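# Where Things Live: Sorting Out a Shared Kitchen

Vilgot Amundsen
Everyday Spaces module, final report
Handed in 31st March

## 1. Why a kitchen

My first proposal was a study of waiting rooms. It was turned down on the grounds that I would mostly be waiting. The kitchen was the second proposal, and it had the advantage of being somewhere I already had to go.

The question I settled on was a small one: when several people use one worktop, what stays out, what gets put away, and who decides? I had expected an answer involving personality. What I got had more to do with lids.

## 2. The set-up

The kitchen belongs to the second floor at Prevdale. It has a long wooden worktop that turns a corner, a sink at one end, cream cupboards underneath and blinds at the windows. There is more worktop than in any other kitchen in the building, and people treat it accordingly. A surface in that house is an invitation.

I worked there through February. Before changing anything I kept a diary for 21 days, writing down what was on the worktop each morning before breakfast. The diary came to 2,000 words, of which a good number are "jar".

The module handbook asks for a method with a name, so I used the Driltdale sort, which we were taught in the first term. Everything on a surface goes into one of these groups:

- **Daily:** used by somebody every day, stays within reach
- **Weekly:** used now and then, goes in a cupboard at the front
- **Parked:** put down by somebody who meant to come back
- **Unclaimed:** see section 4

## 3. What the diary showed

The daily things hardly moved. The microwave stayed at the back, the cutlery basket stayed near the sink, and the sponge stayed wherever the last person had lost interest in it. None of this needed a study.

Parked things were the interesting group. A food container would arrive in the evening with leftovers in it and be moved along the worktop by one person after another, each needing the exact bit of space it was on. It never went into the fridge, as that would have meant deciding whose it was. By the end of the first week I could tell which direction people cooked in by watching where the containers ended up.

Jars were the other discovery. The ones with gingham lids look cheerful, so they were never counted as clutter. People who would complain about a single dirty fork walked past them for weeks. When I asked what they were for, the answers were "jam", "rice", "I thought they were yours" and a long silence.

## 4. The sort

I put a note on the door two days before the sort, asking everyone to take back anything they loved. One bowl was removed. It came back the same evening, used.

On the day itself I followed the steps below.

1. Clear the stretch of worktop nearest the corner and wipe it down.
2. Bring everything without a fixed home to the middle, where it can be seen. Glass together, plastic together, anything with food in it to the front.
3. Match lids to containers. Allow longer for this than seems dignified.
4. Leave the basket by the sink and the microwave at the back. Both had passed the diary stage without a single complaint.
5. Stand the gingham jars beside the basket and put the food containers further along, so that the parked things can be told apart from the permanent ones. Bowls and mugs wait on the back section until there is shelf room.

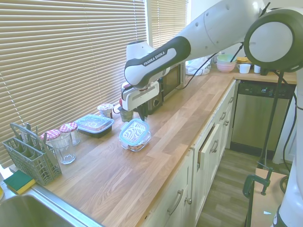

6. Open the cupboards and drawers and decide what fits where, beginning with the weekly group.
7. Label the shelf edges. I used Drustent labels, which stick to everything except shelf edges, and finished with masking tape.
8. Put whatever is left in a box marked Unclaimed and leave it by the door.

## 5. Afterwards

The worktop held its new order for nine days. The jars were the first to drift, one of them turning up on a windowsill with a pencil in it. The labels did better than I expected, mainly on the drawers, where people could read them without bending.

The Unclaimed box was emptied overnight by the same residents who had told me nothing in it was theirs.

If I did this again I would keep the diary going after the sort as well as before it. I stopped because I was tired of getting up before breakfast, and the report is weaker for it. I would also ask about the jars sooner.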